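Maglaya中学机器人社完成手持夹爪项目第一阶段，留用示范数据288段

Maglaya中学机器人社的手持夹爪项目在五月结束了第一阶段。社员用自己组装的手持夹爪录制桌面操作示范，共录得372段，经过两轮检查后留用288段。这批数据将用来训练社里的一台小型机械臂，准备参加下学期的Akham校际桌面操作赛。

项目名叫Vandov，由高一和高二学生承担，指导教师来自物理组和信息技术组。机器人社现有社员46人，过去几年主要做循迹小车和投球机器人，今年是第一次做抓取类的题目。

Akham赛的规则去年底公布。参赛队要让机械臂在一张普通桌子上完成三项任务：把薄片插进带槽的支架，把小零件从一个托盘移到另一个托盘，以及把一块软布对折。每项任务有固定的时间限制，比赛开始后队员不得碰触机械臂，也不得遥控。物品的摆放位置由裁判现场决定，队伍事先不知道。

社里最初打算沿用写固定程序的办法，给每个动作设定好坐标。寒假里有几名高二学生试着做了插片任务，支架放在原位时可以完成，支架挪动一点，薄片就会顶在槽口旁边。开学后社里讨论了两次，决定改用示范学习，也就是由人先把动作做很多遍，把画面和夹爪的开合记录下来，再让程序从记录中学习。

示范用的工具是一把手持夹爪，手指部分和机械臂末端采用同一套图纸，摄像头的安装角度也一致。学生握着它做动作，录到的画面与机械臂工作时看到的画面接近，数据可以直接用于训练。图纸在Grurnex提供的教学版基础上修改，主要改动在手指根部的连杆和指尖的固定方式。

第一把夹爪在三月装好，材料费1,175元，由学校的社团经费支出，其中摄像头和镜头占去一大半。塑料件全部由社员在学校创客教室打印，每套手指要打印一个晚上，放学时开机，第二天早读前取件。连杆转轴处需要压入金属衬套，最初两套打印件孔径偏小，压入时开裂，后来把孔径放大了零点一毫米，又把打印方向转了九十度，才能顺利装配。

机械组的学生把每次修改都写在一本方格本上，包括孔径、层高、填充率和螺丝规格。本子目前已经用到第二本。按照社里的规定，改动图纸的人要在本子上签名，另一个人按签名的版本重新打印一次，尺寸对得上才算通过。

录制从四月中旬开始，每天下午四点半到六点，在实验楼二层的小教室进行。社员分成四个小组，每组轮流使用夹爪。一个小组里一人持夹爪操作，一人摆放物品，一人在电脑前查看画面并登记编号。每录完十段换一次人。没有轮到录制的小组在隔壁教室整理前一天的数据。

摆放物品的方法由各组自己商量后统一。开始时各组都习惯把支架放在桌子中间，正对操作的人，录了两天后在电脑上把起始位置画出来，发现点都挤在一起。数据组于是做了一副卡片，每张卡片上写着一个桌面区域和一个朝向，录制前抽一张，照卡片摆放。卡片用过以后放到一旁，整副抽完才重新洗牌。

三项任务中，插片的示范最多，折布最少。插片要求夹爪夹住薄片的边缘，先对准槽口，再向下送入。学生起初动作很快，录出来的画面在对准的那一步只有短短一瞬，程序学不到东西。指导教师让大家在槽口前停一下再往下送，又规定送入以后必须先张开手指再后退。这两条后来写进了录制说明的第一页。

折布任务在四月底暂停过几天。软布被夹起后容易从指尖滑开，折出来的边也总是歪的。材料组试过给指尖换不同厚度的胶垫，也试过不同的布料，最后采用一块较厚的棉布，夹取位置改为布角以内两指宽的地方。改过以后的示范比之前整齐，但数量仍然不够，社里计划在第二阶段补录。

指尖胶垫是录制期间更换最频繁的零件。胶垫用胶粘在指尖内侧，反复夹取薄片后边缘会起毛，严重时会有小块脱开。胶垫状态不同，夹取的手感也不同，操作的人会不自觉地改变用力方式。机械组建议每天录制前检查一次，记下胶垫是新的还是旧的，和当天的数据编号放在一起。对于是否应当一有磨损就更换，社里意见不一。有人认为比赛当天机械臂上的胶垫也不会是全新的，数据里应该保留一部分旧胶垫的示范。目前的做法是新旧都录，分开登记。

检查数据的工作分两轮。第一轮由录制的小组自己看，凡是画面中断、物品掉落后没有重新开始、手挡住镜头的，一律剔除。第二轮交换检查，由另一个小组逐段回放，重点看动作有没有按录制说明完成。两轮下来剔除了84段，原因写在表格的最后一栏，出现最多的是“没停”，指的就是在槽口前没有停顿。

剔除的数据没有删除，保存在另一个文件夹里。信息技术组的教师准备在下学期的选修课上使用这些数据，让学生练习判断一段示范能不能用。

夹爪的定位也出过问题。程序要根据画面推算夹爪在空间中的位置，桌面花纹太少或者灯光反射太强，推算结果就会跳动。小教室靠窗的一侧下午有阳光，有一个星期录到的数据在五点前后质量明显变差。小组把桌子挪到靠墙一侧，拉上窗帘，只开顶灯，跳动的情况减少。换桌子的建议也有人提过，但比赛用的桌面材质没有公布，社里认为应该在几种桌面上都录一些，第二阶段会借用美术教室和图书馆的桌子。

第一次训练在五月初进行，只用了插片任务的数据。训练使用学校机房的一台旧工作站，从放学后开始，到第二天上午结束。机械臂当天下午在社员面前试运行，能够移动到支架附近，但薄片多次停在槽口上方没有下送。数据组回看后认为，示范里停顿的时间长短差别太大，有的人停不到一秒，有的人停三四秒。此后录制时由摆放物品的同学在旁边轻声数一拍，操作的人听到后再往下送。

第二次训练加入了后来录制的数据。社里没有公布成功率，理由是试运行的次数还少，支架位置也没有按比赛的方式由他人指定。下学期开学后将请其他社团的同学来摆放物品，连续测试，再向全校公布结果。

参加项目的学生大多没有编程基础。为此，社里在录制之外每周安排一次小课，内容从怎样读数据表格开始，到怎样把一段视频和夹爪开合的曲线对齐为止。小课由高二学生讲，教师在场旁听。讲义放在社团共享文件夹中，本校学生都可以查看。

课程进度比原计划慢。期中考试前后两周没有上课，录制也减为每天半小时。高二社员在期末以后要逐步退出，数据组和机械组正在做交接，每名高二学生带一名高一学生完成一次从打印、装配到录制的全过程。交接以完成一段合格示范为准，录制时高二学生只在旁边看，不动手。

关于第二阶段的安排，社里已经列出初步计划。暑假前补录折布任务，并再装配一把夹爪，供两个小组同时使用。第二把夹爪的外壳件已经打印完成，还差摄像头和几个衬套。暑假期间小教室不开放，夹爪和机械臂交由实验室保管，社员可以在家中整理数据。开学后第一个月用于更换桌面的录制，随后进行校内测试，根据测试结果确定参赛名单。Akham赛每队限报六人，其中至少两人须为高一年级学生。

新学期的招新也会结合这个项目进行。往年招新是让新生遥控小车跑一圈，今年打算让新生握着夹爪录一段移动小零件的示范，录完当场回放，由社员说明哪些地方可以用、哪些地方不行。录得合格的示范，经本人同意后也会编入数据。

机械组本月还在修改指尖的形状。现在的指尖较宽，夹取薄片比较稳，但在托盘里夹小零件时容易碰到旁边的零件。新图纸把指尖前端收窄，胶垫也相应变小。由于改动手指意味着已有数据与新手指不一致，社里暂未决定是否在比赛中采用。持赞成意见的学生提出，可以先录一小批新手指的示范，与旧数据混合训练，看看差别有多大。这项测试排在折布补录之后。

录制说明、零件清单和修改后的图纸将在期末前整理成一份文件。已有邻近两所学校来询问夹爪的装配方法，社里答复说，等第二把夹爪装好、按文件重新走过一遍之后再对外提供。

小教室仍在每天下午四点半开放，本校学生可以进入旁观，录制进行时请站在桌子的另一侧，不要倚靠桌沿。
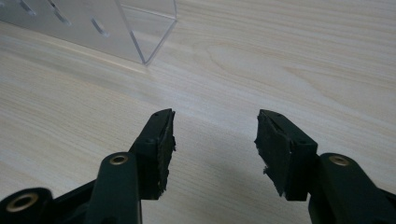

Edith Cusi：建议图纸定稿以后再录大批数据。我们队去年录到一半改了手指的长度，前面的示范混在一起训练，插片总是偏，后来又花了一个月重录。数一拍的办法很好，我们当时是在电脑上放节拍声，放久了大家都嫌吵。另外想问一下，零件清单里会不会写胶垫的厚度和用的胶？我们换过几种，粘上去都撑不了几天，如果你们有用得久一点的，请写进文件里。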